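Grimshaw to open textile repair counter in Nesau

Grimshaw, the clothing and household linen retailer, will open a repair counter at its Nesau store in January. Customers will be able to bring in garments, bedding and curtains for mending, whether or not they were bought from the company.

The counter will take up part of the ground floor next to the Zomell Street entrance and will open from 9.30am until the store closes. Simple jobs such as replacing a button or closing a seam will be done while the customer waits. Larger repairs will be returned within 7 working days.

"People ask our staff every week where they can get a cuff replaced or a zip put in, and until now we have had to send them out of town," said Kylie Trevaskis, store manager at Grimshaw Nesau. "Knitwear is the most common request, followed by work trousers."
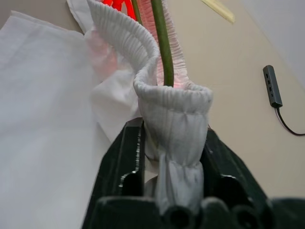 Prices will start at £7 for a hem. A full list will be displayed at the counter and on the company's website before opening. Customers who spend £30 or more on repairs in a single visit will receive 20 per cent off the total during the first month.

The company carried out a trial at its warehouse last spring, when 1425 items were handed in by staff and their families. Most needed less than an hour's work.

Lorraine Rakena, head of repairs, will run the counter with two full-time menders. She joined Grimshaw from a bridal alterations workshop and has trained both members of the team.

"We will say so if something is not worth the cost of mending," she said. "Leather, wetsuits and anything with a heating element will have to go elsewhere for now."

Items should be clean when they are handed in. Booking is not needed for small jobs, but customers with curtains or loose covers are asked to ring the store first.

Press enquiries should be sent to the Grimshaw communications office.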